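Home & Garden Help > Outdoor > Fences and Gates

Touch up or strip a painted steel gate? Paint going at the edges only

Asked by Liesl Steiner
98 views, 3 answers

We have a steel driveway gate, two leaves, that came with the house. It was made by a local outfit called Drarkard that closed before we moved in, so I can't call them. The color is a very dark green, close to black on a cloudy day. The wide parts still look good. The trouble is all on the edges and corners: the tops of the pickets, the edges of the flat bar along the bottom, and the place where the two leaves meet and knock together when it's windy.

In most spots I can see a pale gray layer where the green has come off. In a few spots near the bottom hinge there is orange rust, and one patch the size of a quarter where the paint lifts if I get a fingernail under it.

I got one quote from a company in Vidal to take the gate away, blast it and powder coat it. The price was more than I want to spend this year, and they would have it for 23 days, which is a problem with the dog. My brother-in-law says to sand the whole thing and roll on a new coat in a weekend. My neighbor says to dab the chips and forget it.

What I want to know:

Can I touch up only the edges without it looking terrible?
Is the gray layer primer, or is it the start of something bad?
Does it matter if the old finish is powder coat or regular paint? I don't know which it is.

I'm in an area with wet winters and a fair amount of road salt. I was hoping to do this in March if it warms up.

Answer 1 (accepted)
Severyn Nazarenko

You can touch it up. I painted ironwork and handrails for a living until my knees quit, and I would not strip a gate that is sound on the flats.

Edges go first on nearly everything. Wet paint pulls back from a sharp corner as it dries, so the film there is thinner than on the flat from the first day. Then the corners take all the knocks. Powder does the same thing to a lesser degree. So what you describe is normal wear for an older gate.

The gray is most likely primer. Scrape it gently with a coin. If it stays put and feels hard, it's primer and it is still doing its job. If it comes off as powder or you see bright bare metal under it, treat that spot as bare. If your gate was galvanized first, the gray could be zinc, and then you need a primer that says it is for galvanized metal. Read the can.

To tell powder coat from paint, put a little acetone on a rag and hold it on a hidden spot for half a minute. Most air-dried paint will soften or leave color on the rag. Powder mostly won't. Some two-part paints won't either, so it is not a perfect test. For what you're doing it doesn't change much. The old finish needs to be dull and clean whichever one it is.

What I would do:

Wash the gate with dish soap and water, rinse, and let it dry overnight. With road salt I'd wash it twice. Salt under new paint will blister it.

At the rust by the hinge, scrape until nothing more lifts, then wire brush, then 80 grit until you have clean metal. Feather the old paint back so there isn't a step you can feel with a finger. That quarter-size patch will get bigger when you do this. Let it.

On the chipped edges with firm gray showing, 180 grit by hand is enough. Take the sharpness off the corner a little while you are there.

Prime the bare metal the same day. Then two thin coats of an exterior metal enamel, with the drying time the can calls for in between. On edges I brush one extra pass along the corner first, let it set up, then coat the whole piece.

Hold off until the metal is above 50 degrees and there's no dew coming. Early March is iffy. A steel gate in the shade will be colder than the air until well into the afternoon.

For where the leaves knock together, fix that before you paint. A rubber bumper and an adjusted drop bolt will save the new finish.

Comment from Liesl Steiner: Thanks. Did the coin test, gray is hard everywhere except the hinge. Acetone rag came away clean, so I guess powder.

Comment from Severyn Nazarenko: Good. Scuff it well then, enamel doesn't like to grab shiny powder.

Answer 2
porchlight_dan

Just get a rattle can of rust paint and spray it. I did mine years ago and it's fine. Put cardboard behind so you don't get the driveway.

Comment from Severyn Nazarenko: Spray is OK for small spots but most of it goes between the pickets and onto the car.

Answer 3
mk_travon

Agree with the first answer on prep. I'll add something on color, since dark green is a pain to match. 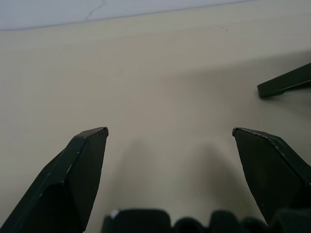
Matching the can to the gate is only half of it, and sheen is the half people miss. I took a chip of mine to the paint counter in Travon and they got the green right on the first try, but in gloss, and every dab stood out from across the street. The second can was satin and it blended. Dark green also changes a lot with the angle of the surface. In the photo the outer bevels catch the light and look lighter, and the inner faces are a flat green-black, so hold your test card against a face that points the same way as the spot you're fixing. The wear there is the kind I would touch up with a brush, just small pale marks along the edges. Use a small artist's brush for those and stay inside the mark. If you go wide onto good finish you'll have a visible blob even with a perfect match.

Buy the small can. I still have most of a quart of the gloss.

Also, the Cirnus brand scuff pads from the auto parts store got into the corners of my scrollwork better than folded sandpaper did. The gray ones are finer than the red ones. Wear gloves with either, they are hard on your fingertips.

Comment from Liesl Steiner: Didn't think about sheen. Mine looks like satin to me but I'll take a chip in.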